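Speaker notes – "Plates out first: cooking in a small kitchen without losing the counter"
Trostadow community evening, 4 January 2026

Opening (stay off the microphone until people have sat down)

Hi everyone, thanks for coming out in the cold. I'm going to talk about counters tonight. I know, I know, it's a whole evening about counters! But I've cooked in small kitchens for most of my adult life and I've come to think that the counter is the kitchen. The stove gets all the attention and the counter does all the work.

Quick show of hands: who has ever finished frying something and then stood there holding the pan, looking for somewhere to put the food? (Wait. Laugh along. My hand goes up too.)

That was me every night in my first apartment, over on the Toveck side of the river. I had one stretch of counter between the sink and the stove and I kept the toaster on it, and the bread, and the mail, and a plant that didn't like the steam. I'd start cooking with a chopping board balanced half over the sink. Dinner was fine. I was in a terrible mood by the time we ate it.

Part one – Plates out first

My one real rule, and if you leave after this you've had the best of it: put your plates out before you turn on the heat. Serving plates, the ones the food is going onto. Get them down, set them at the front of the counter, and then see what room you've got left. It feels backward. You'd think you want the space clear for chopping. But the plates need the space at exactly the moment when you have the least time to find it, so give it to them early and do your chopping around them.

(Pause here, somebody always asks about dust. Answer: you're cooking for half an hour, it's fine. If you're frying, turn them over until you need them.)

I like a mix of plates. I grew up with a matching set and was scared of it. Now I buy them one or two at a time from the secondhand shelf at Abou Zeid, mostly flowered ones, and they all go together because none of them match. Flowers hide a drip of sauce better than plain white, too. A scalloped edge looks fancy with nothing on it but cucumber.

Stack the ones that are the same size, and keep the odd ones single. If I'm making three dishes I put out a plate for each and say to myself, this is the greens, this is the eggs, this is the fish. Out loud sometimes. It sounds silly but it means I pick the right size, and I don't end up with a whole fish hanging over the sides of a saucer.
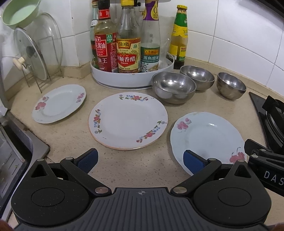 Part two – Bowls

Bowls are for everything that hasn't been cooked yet. Plates are for everything that has. Keep those two jobs apart and you'll save yourself a lot of washing and a fair bit of worry, especially with raw meat.

I use stainless steel for prep and I'd tell anyone starting out to do the same. They're light, they nest, you can drop them. I dropped one down the stairs at my sister's and it still sits flat – well, nearly flat. Mine live toward the back of the counter, behind the plates, with the spare ones nested so they only take up the room of one.

Eggs go in a bowl, always. An egg on a bare counter is an egg on the floor. I take out as many as I want, put them in a steel bowl in their shells, and the carton goes straight back in the fridge so it isn't sitting there taking up the space of two plates. And crack them into a different bowl, please. I learned that from fishing shell out of a Sunday-sized omelet with the wrong end of a spoon.

(If time is short, skip the next bit about peelings.)

Keep one empty bowl near the stove for scraps. Peelings, the ends of scallions, the string off the roast. You empty it once at the end and you haven't walked to the trash can nine times with wet hands.

Part three – The bottles

OK, sauces. Who's got a cupboard where you have to take out six bottles to reach the seventh? Yes. Me too, for years.

Get a turntable. A rotating tray, the plain white kind is good because you can see when it's sticky. Put it in the back corner, which is the spot on a counter you can't reach anyway, and stand your everyday bottles on it. Now the corner comes to you! I can't tell you how happy this made me. I rang people.

What goes on it depends on what you cook. I cook a lot of Chinese food at home, so it's soy sauce, dark rice vinegar, and the seasoned soy for steamed fish, which I also put on noodles and plain boiled greens and once, by mistake, on pancakes. If you cook Italian it'll be oil and a different vinegar. Same tray. The point is only the things you grab every day. The bottle you bought for one recipe goes back in the cupboard.

Turn the labels outward. Soy sauce and dark vinegar look the same at speed, and I have made a very sour fried rice for guests.

Thick sauces, like oyster sauce, I let stand by themselves. Check your own label for whether it wants the fridge once it's open, a lot of them do. And wipe the neck of the bottle before the cap goes on, or you'll be fighting it next week.

Part four – What it costs

I was asked to say something about money. When I redid my kitchen I got a quote from Kalov for a full refit and it came to 2,513. That was new cabinets and a longer counter. I thought about it for a whole winter. Then I spent 323 on a shelf, the turntable, a set of bowls and having the old counter properly cleaned and sealed, and that's the kitchen I have today. I don't regret it. I'd still like the longer counter, to be fair, and if somebody hands me one I'll take it.

Speckled counters, by the way, are wonderful for people like me and dreadful for crumbs. You can't see them. Run your palm across before you put a plate down.

Tile behind the counter is worth having if you fry. Warm water and dish soap while it's still a little warm from cooking, then a dry cloth. Do the bit behind the bottles too, once a month, it gets a film on it that you only notice when you move something.

Questions I usually get

Where does the dish rack go? Over the sink if yours will take one. Otherwise put it away before you cook. I mean it, dry the dishes and fold it up.

What about the kettle? Mine's on the windowsill. Yours can stay if you use it every day and it isn't between you and the stove.

What if there are children helping? Give them the plates. Setting out plates is a proper job and they're quite serious about which one is for which dish. Maybe not the ones you love most.

Isn't it more washing up? It's a couple more bowls. They rinse out in seconds if you do them while the rice is resting.

Before people go

The next evening is in March and it's on knives, so bring one from home, wrapped in a towel please. Handouts are by the door, and there's tea in the back. Whoever brought the blue casserole dish last time, it's still on the shelf by the coats.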